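Notebook, print and finishing room
November, Saturday

Steamer, halo on fine line work

Carrying on from the last entry. Lot 3349 from Cultham came out of the Brennan with the same halo we had on the previous lot: color creeping past the edge of the printed line, worst on the brown, hardly visible on the yellow. It is confined to the outer turns of the roll. The cloth nearest the core is clean. If the paste were at fault I would expect it everywhere, so I am leaving the recipe alone until the steamer has been ruled out.

Zoltán's view is that the thickener is too thin. He may be right about the thickener in general, but the same tub was used for the hand-pulled strikes, and those are sharp under the loupe after steaming in the small pot.

Setup for this run: Kalton logger, one probe in the exhaust, one tucked between the backing cloth and the outer turn, one at the core. Steaming time 32 minutes from the moment the exhaust probe levels off. The clock on the door starts when the door closes, so it reads short by the whole of the warm-up, and the old log sheets don't say which of the two times was written down. From this entry on, all times are from level exhaust.

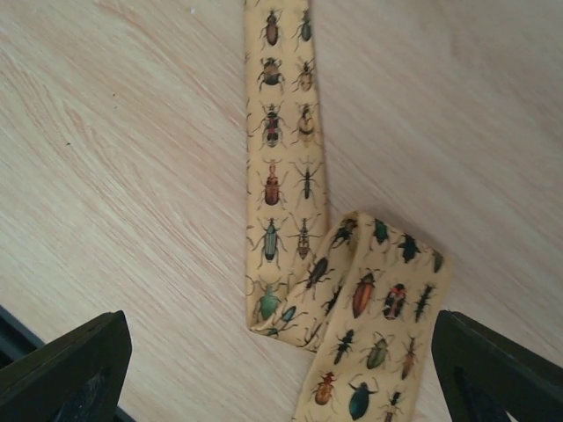
Exhaust leveled at 104 and stayed there. That is mild superheat, as intended. The core probe lagged, then came up smoothly to just under the exhaust reading. The outer probe did something else. It rose early, sat flat for a while well below the exhaust, dipped, and only then climbed to join the others. A flat stretch followed by a dip looks to me like liquid water: the outer turns take condensate, hold it, and then dry out as the superheat gets to them. Wet cloth plus unfixed acid dye would give the halo.

Two places the water could come from. First, the lid. The felt under it should soak up drips, and it was saturated when I lifted it out. It has a crust along one side and I don't know when it was last changed. Second, the supply line. The trap before the inlet valve is warm on both sides and makes no sound, which suggests it is stuck. Opened the blowdown by hand and got a good cupful of water before any steam.

Drained the line, changed the felt, preheated the empty chamber with the door shut, then repeated with the second half of the lot. Same paste, same time, same winding tension as far as I can judge it by hand. The outer probe still shows a flat stretch but it is short and there is no dip. Halo on the brown is much reduced. Still present on the first turn, absent on the second. So the water accounts for most of it. I can't separate the felt from the line, having changed both at once. Bad practice, but there was only enough cloth for one more run.

Washing off: cold rinse until the water ran clear, then warm with the usual detergent, then cold again. The brown bled a little into the first warm bath on both halves. No staining of the yellow ground that I can find. The first-half pieces took longer to rinse clear, which fits with poorer fixation where the cloth was wet. Swatches from both halves are pinned inside the back cover, outer turn at the top, core at the bottom. Please don't iron them. 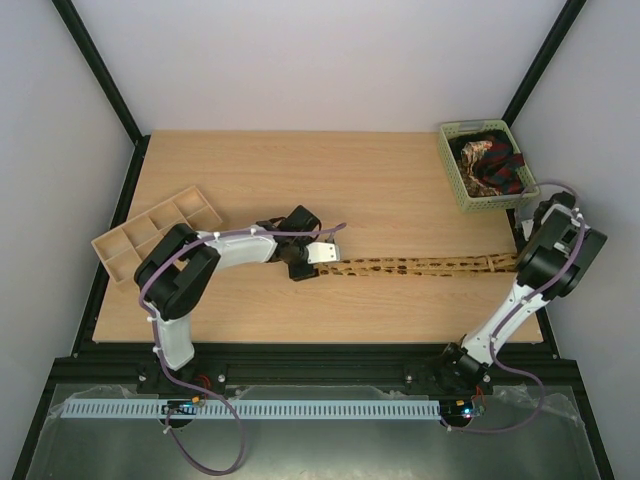
Reading time: 4 minutes

Yolanda read the above and raised the winding. Her point is that if the outer turn is looser than the rest, steam gets in behind the backing cloth and condenses there whatever the line is doing. Fair. The backing was one turn short on the first half because the long piece was in the wash. I had not written that down and should have. It was full length on the second half, so there are now three changes between the runs and not two.

She also asked whether the humidity of the cloth going in was the same. It was not measured. Both halves hung overnight in the drying cabinet, second half at the back, where it runs warmer.

For the next lot:

Replace the trap. Part is on the shelf under the sink, gasket is not.
Dry felt for every run, spare kept on the cabinet.
Full backing cloth, taped at the end, with one extra turn.
Weigh a hand-sized offcut before steaming and again after.
One run with the old felt put back on purpose, line drained, to see what the felt alone does. Use scrap for this.

Logger traces are in the Brorkareo folder under the lot number. The clock on the Kalton is an hour ahead and I have not corrected it, so that the traces match the earlier ones.

Zoltán still wants to try the thicker paste. One screen, brown only, after the trap is in.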